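Mukis Table Cover Review: Seven Months of Spills, Glue and Homework

Posted January 21, 2023

Okay, so I know a table cover is not the most thrilling thing to review, but I've had more emails about this one than about anything else I've put up here (hi to everybody who wrote in after the kitchen tour!), so let's do it properly.

I bought the Mukis cover last June, right after we gave up on the old oilcloth. The oilcloth was a hand-me-down with strawberries on it and it had gone sticky in that way where your forearms peel off it when you stand up. I'd scrubbed it with dish soap, with baking soda, with some orange stuff my sister-in-law swears by, and nothing helped. Out it went.

What I wanted was pretty simple. Something that looks like cloth, wipes like plastic, and doesn't show every single crumb. I also didn't want to spend a fortune, and that ruled out the Görtz one right away. It's gorgeous, I've stroked it in the store more than once, but it's 300 dollars for the size we need and my kids eat spaghetti with their hands.

The Mukis was 100 dollars with shipping. It came rolled on a cardboard tube and not folded, so thank you, Mukis, because I have never once gotten a fold line out of a vinyl tablecloth. It smelled a bit on day one. I hung it over the porch rail for an afternoon and that was the end of the smell.

Colors! There are four, and I went back and forth forever. I ordered samples (they're free, but they're tiny, so tape a few together if you can get more than one of the same). The gray was colder than I expected and the cream was a definite no in this house. I ended up with the brown, and I love it. I've always liked a tabletop that looks like it has lived a little, and a mottled brown is so forgiving. Coffee rings, pencil smudges, whatever, you have to go looking for them.
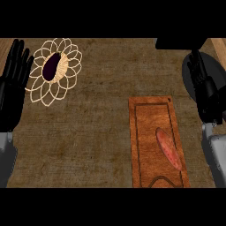 Mottled brown with a worn, weathered look: my kind of tabletop.

Now for daily life with it. We use our table for everything. Breakfast, homework, my sewing, the never-ending jigsaw puzzle, 500 pieces of somebody's idea of a fun lighthouse. The cover has a soft backing, so it doesn't skate around when you lean on it, and it's thick enough that the kids' ballpoints don't dent the wood underneath. I was most worried about that part because the table was my grandmother's.

Cleaning is a damp rag and you're done. Ketchup, fine. Grape juice, fine. Washable marker, fine. Turmeric left a yellow shadow that took maybe a week of normal wiping to fade, and nail polish did take a little of the print with it (my fault, I grabbed the remover without thinking). School glue peels right off once it dries, and my youngest now considers this a hobby.

Things I don't love. The edges curled for the first couple of weeks, and I had to lay cookbooks on the corners overnight. It isn't meant for hot pans, so you still need trivets, and I wish the little leaflet made a bigger deal of that. And you have to cut it to size yourself! I used my good fabric shears and a yardstick, went very slowly, and one side is still a hair crooked. My husband can't see it. I see it every morning.

I did write to the shop about the curling and got a really kind answer from Lieselotte Rothe, who told me to warm the corners with a hair dryer on low and then press them flat. I tried it on the worst one and it behaved much better after that. Points for having a person on the other end.

If you're choosing between this and the Jumuton, I had the Jumuton in our old apartment and it was thinner and shinier, and it crackled whenever you moved a plate. It's cheaper, though, and for a craft table in the basement I'd probably buy it again. I haven't tried the Prisow yet. A couple of you have told me the round ones are nice, and our table is a rectangle, so somebody else will have to report back on that.

Four stars from me, with one knocked off for the curling and the scissors work. I'm already eyeing the green for the porch table, if they ever get it back in stock.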